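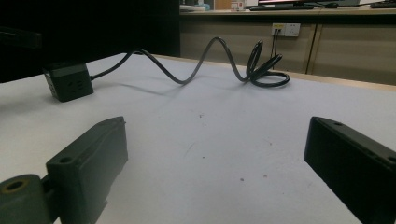
Segundo Glykeria Manolakis, trocar de garra sem refazer o zero do controlador é perder a tarde, e os números que saem daí não servem para comparar nada. Concordo, embora a Driltgate diga no manual que a recalibração é opcional. Não confie.

Como comparar duas garras em bancada

1. Fixe a garra e refaça o zero com os dedos totalmente fechados. A Rasteck pede um minuto de espera; eu espero cinco.

2. Comece por um objeto rígido. Uma régua de tomadas em cubo, preta, sobre mesa branca, serve bem: arestas claras, contraste bom. Com a garra na mão, aproxime os dois dedos abertos, um de cada lado.

3. Passe depois ao cabo. É onde os folhetos se calam. Um cabo preto enrolado em laços, com sombra no tampo, confunde qualquer câmera que só tenha visto cubos coloridos.

4. Faça 300 tentativas por garra, na mesma ordem. Com 108, que foi onde parei da primeira vez, a diferença entre a Aoki e a Rasteck parecia enorme. Com 300 quase sumiu.

5. Anote cada falha por tipo: escorregou, não fechou, pegou dois laços de uma vez.

Se o fornecedor prometer 140 ciclos sem reajuste, peça o registro bruto. Pedi o meu à Driltgate em março e continuo esperando.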